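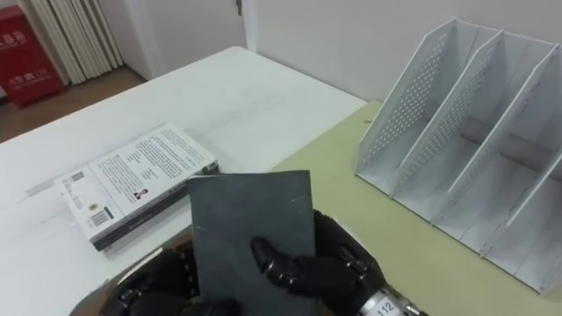 両手ロボットに本とノートを片づけてもらうときの作業ルールの決め方

机の上の本やノートをファイルスタンドに立てるだけの作業に、わざわざルールなんて大げさな、と思われるかもしれません。わたしも最初はそう思っていました。ところが、二本の手でノートを持ち上げて、向きを整えて、仕切りの間にすっと入れる、という人間なら考えもしない動作を毎日繰り返していると、担当する人によって本の置き方も、止めるタイミングも、「できた」と言う基準も、少しずつずれてくるのですね。ずれたまま何週間か続けてしまうと、あとから記録を見比べようにも、何を比べているのやらわからなくなります。

Flavleyの作業室では、そういう苦い思いを何度かしたあとで、机まわりの片づけ作業のための取り決めを一枚にまとめました。このページはその一枚を、よその作業室でも使えるように手順の形に書き直したものです。指のある手を左右二本使って、紙のものを扱う作業を想定しています。吸着パッドや二本爪のグリッパーをお使いの場合は、持ち方のところだけ読み替えてください。

なお、装置そのものの安全に関する法令や規格、メーカーの取扱説明書に書いてあることは、ここに書くことよりも常に上にあります。この取り決めは、それらをきちんと守ったうえで、さらに現場で迷わないようにするためのものだと思って読んでいただければと思います。

用意するもの

・机の天板に貼る目印用のテープ（はがしやすいもの）
・本、ノート、冊子などの対象物。傷んでも困らないもの
・ファイルスタンド。底がぐらつかないもの
・対象物の台帳（紙でも表計算でもかまいません）
・作業記録の用紙
・手が届くところにある非常停止ボタン

最後の項目は当たり前すぎて書くのをためらったのですが、延長コードの上に置いてあった、という例を自分で見てしまったので書いておきます。机の縁から手を伸ばして、目で探さずに押せる場所がよいです。

手順1　領域を決める

まず机の上を三つの領域に分けます。対象物を置く「置き場」、手が持ち替えや向き直しをする「作業域」、スタンドの立つ「収め場」です。机を二台つなげて使っている場合は、継ぎ目がどの領域に入るかを必ず決めておきましょう。天板の色が違う机を並べると領域の区別が目で見てわかるので便利ですが、高さがほんの少し違っていることがあり、薄いノートを滑らせるとその段に引っかかります。継ぎ目をまたぐときは滑らせずに持ち上げる、とわたしたちは決めました。

領域の角にはテープを小さく貼ります。長い線で囲いたくなるのですけれど、カメラの画像を使う装置だとテープの線まで物の縁と間違えることがありますし、半年もするとテープの端がめくれてノートにくっつくのです。角だけで十分でした。

作業に使わない机の面には、ものを置かないでおきます。コーヒーカップは言うまでもなく、ペンも、記録用紙もです。記録用紙は隣の机へどうぞ。

手順2　対象物の台帳をつくる

次に、使う本やノートに番号をつけて台帳に書きます。わたしたちの台帳には今217点が載っていて、よくもまあ集めたものだと思いますが、はじめは手元の数冊でかまいません。書いておく項目は次のとおりです。

・番号
・種類（単行本、文庫、ノート、薄い冊子、など）
・縦、横、厚さ、重さ
・表紙の手ざわり（つるつる、ざらざら、布張り、など）
・綴じの側
・傷み具合と、最後に見た月

手ざわりの欄は軽く見られがちですが、ぜひ書いてください。同じ厚さの二冊でも、表紙がつるつるのものは親指で押さえたときに回ってしまい、つや消しのものはぴたりと止まります。失敗が続いたときに、設定をあれこれいじる前に台帳を見たら表紙の欄に答えが書いてあった、ということがHukarの組ではしょっちゅうあったそうです。

表紙に人の名前や住所を書いたノートは使わないでください。カメラで記録が残る作業なので、個人の手帳や誰かの書き込みのあるものも避けます。市販の本については、記録を作業室の外に出す予定があるなら、表紙の絵や著者の写真の扱いを先に確かめておくと、あとで慌てずにすみます。

手順3　持ち方の決まりをつくる

紙のものを両手で持つときの基本の形を一つ決めて、それをみんなの標準にします。わたしたちの標準は、片方の手で下から支え、もう片方の手は親指を表側に当て、残りの指を裏へ回して押さえる、というものです。人が本を立てて人に見せるときの手つきに近いので、遠隔で操作する人にも説明しやすいのですね。

決まりとして書いたのは次の五つです。

一、薄いノートは必ず表紙と裏表紙の両方に指を当ててから持ち上げる。表紙だけをつまむと、中身がだらりと開きます。

二、押さえる力は、持ち上げてから足すのをやめて、持ち上げる前に決めておく。空中で力を足すと、たいてい表紙に指の跡が残ります。

三、綴じの側を下か奥に向ける。開く側が下だと、スタンドの仕切りに紙が引っかかります。

四、左右の手の役割を途中で入れ替えるときは、いったん作業域に寝かせる。空中での持ち替えは、それ自体を練習する回だけにします。

五、指の関節の部分を紙の角に当てない。関節のすきまに紙の端が入ると、曲げたときに挟んでしまい、紙も傷みますし、指のほうにも細かい紙くずが残ります。

五番目は、Lulellの作業室から来た人に教わったものです。あちらでは週に一度、柔らかい刷毛で指の節を払うことにしていて、それ以来うちでもまねをしています。刷毛は化粧用の安いもので足ります（お値段の高い刷毛を買っても、結果は同じでした）。

手順4　置き場の置き方をそろえる

意外に揉めるのがここです。本をまっすぐ置く人と、斜めに置く人がいて、どちらにも言い分があります。まっすぐなら再現しやすく、斜めなら実際の机に近い。わたしたちは、はじめの練習はまっすぐ、そのあとは斜めも混ぜる、というごく普通のところに落ち着きました。

大切なのは、どう置いたかを記録に残すことです。表が上か裏が上か、背がどちらを向いているか、ほかのものと重なっているか。重なりについては、ちょっと触れているだけの場合も「接触あり」と書きます。ノートを立てて持ったとき、後ろの本が隠れてしまって見えない、ということもよく起こりますから、手前に動かすものと奥に残るものの順番も決めておくとよいでしょう。わたしたちは、薄いものを先に、厚いものを後に、としています。

置き直しをする人は、両手が止まっていることを目で見て、操作する人の「止めました」という声を聞いてから手を入れます。どちらか片方だけではだめです。慣れてくると声を省きたくなるのですが、そこはもう、挨拶のようなものだと思って続けてください。うちでは新しく来た人が真面目に声を出すので、古い人もつられて出すようになり、なんだかんだで続いています。

手順5　収め場の決まりをつくる

仕切りのあるスタンドを使う場合は、どの区画に何を入れるかを始める前に書き出しておきます。「空いているところに」という指示は人には通じますが、成功か失敗かを判定するときに必ず意見が割れます。

仕切りの前側が斜めに低くなっている形のスタンドは、手前の低いほうから差し入れると指が仕切りに当たりにくく、扱いやすいです。反対に、奥の高い角は手の甲や手首が触れやすいところなので、腕を戻す道順に入らないようにします。仕切りに穴のあいたものなら、空のまま一度試して、指先が穴にかからないかどうかを見ておきましょう。

軽いスタンドは、本を差し込んだ勢いで奥へ動いてしまいます。底に滑り止めを敷くか、後ろに当て板を置くかしてください。両面テープで机に貼ってしまう方法もありますが、スタンドの位置を変えて試したくなったときに後悔します。わたしは後悔しました。

手順6　「できた」の基準を書く

わたしたちの基準は、次の条件がそろったときに「できた」とします。

・指定の区画に入っている
・底に着いている
・両手を離して五秒たっても倒れない
・表紙や紙に新しい折れがない

五秒というのは、長いようでいて、薄いノートがじわじわ傾いていくのを見届けるにはちょうどよい時間です。入ったけれど斜めにもたれている、という場合は、底に着いていれば「できた」に数え、備考に「もたれ」と書きます。この備考欄を設けるまでは、同じ結果を見てある人は丸、別の人はばつをつけていました。以前の記録3,026回分を見直したときには、判定のつけ直しだけでひと月つぶれてしまい、9月いっぱい誰も新しい作業に手をつけられませんでした。どうか最初に決めてください。

手順7　止めるときの決まり

次のことがあったら、すぐに止めます。迷ったら止める、でかまいません。

・対象物が作業域の外へ落ちそうになった
・手と手が触れた、または片方の手がスタンドを押した
・指がいつもと違う音を立てた
・人が領域の中に手を入れた
・操作する人が今どちらの手を動かしているのかわからなくなった

最後のひとつは恥ずかしがらずに申告できるようにしておくのがよいです。疲れてくると誰でもそうなります。Srithongの現場では続けて操作する時間に上限を設けていて、うちもそれにならい、36分で必ず交代することにしました。中途半端な数字に見えるでしょうけれど、一巡の作業がちょうどそこで切れるのです。

落ちたものを空中で受け止めようとしないこと、これも書いておいてください。人もロボットもです。ノートが床に落ちても拾えばよいだけなのに、とっさに手を出してしまうのが人というもので、わたしも二回やって二回とも注意されました。

手順8　手の番号と記録を結びつける

手や手首に番号の札がついている装置なら、その番号を作業記録の一行目に書きます。左右で別の番号になっている場合は両方です。手を交換したのに記録が前のまま、という取り違えは、見つけるのに本当に骨が折れます。札は手を洗う、拭く、といった手入れのときにはがれやすいので、読みにくくなっていたら新しくしましょう。

記録の一行は、手の番号、対象物の番号、置き方、区画、結果、備考の順です。用紙は一日の終わりに束ねてしまわず、翌朝の担当者が最初に読みます。前の日に「もたれ」が多かったなら、始める前にスタンドの滑り止めを見る。そういう使い方をしてはじめて、書いた甲斐があるというものです。

手順9　まわりの片づけと通り道

机の中だけでなく、部屋のことも少し。消火設備の前、扉の前、それから扉までの通り道には、台車も予備の机も置きません。机を動かして領域を取り直したときに、いつのまにか設備の前をふさいでいた、ということが起こりやすいので、机を動かしたらその場で振り返って見てください。暖房のそばに置いた紙のものは乾いて反り、反ったノートは仕切りに入りにくくなります。台帳の本は暖房から離れた棚に寝かせて保管しています。

よくいただく質問

本の代わりに板を使ってもよいですか、と聞かれることがあります。動きの確認だけならかまいませんが、板は開きませんし曲がりませんので、板でうまくいった力のまま薄いノートに移ると、たいてい表紙が波打ちます。板の回と紙の回は記録を分けておきましょう。

ルールが多すぎて覚えられない、という声もあります。もっともです。わたしたちも全部で94項目まで増やしてしまった時期があり、誰も読まなくなったので、この分量まで減らしました。足したくなったときは、まず備考欄にひと月書いてみて、三回以上出てきたことだけを次の版に入れる、という決まりにしています。

机が一台しかない場合は、収め場を奥、作業域を手前に取ってください。腕の届く範囲がぎりぎりになるようなら、スタンドの向きを少しだけ斜めに振ると楽になることがあります。振った角度は、どうぞ記録用紙の備考欄へ。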